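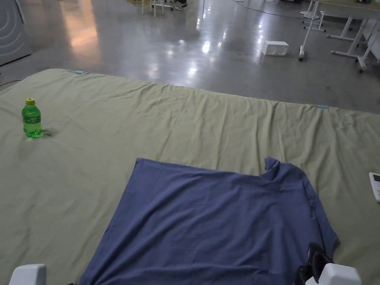
Fig. 2: Green cloth clipped along the far edge, fabric laid out, grippers low in view.

08/11/2023
By Niamh Ní Mhurchú

Setting up the table on the Clolow cell

1. Spread the green cloth and clip the far edge first. I smooth from the clips towards me (long folds fool the Clolow more than small creases do!).

2. Lay one piece of fabric near the middle, mostly flat. A bunched bit is fine, we want a few.

3. Bring both grippers in low and stop 43 mm above the cloth.

Note: bottles and handhelds can stay on the table, but keep them clear of the fabric or you'll be chasing them across the floor like I was.

CAUTION: never close the grippers on the bare cloth. It pulls the clips off.

4. Run 200 cycles, then wipe the finger pads and check the clips again. New pads go on at 700.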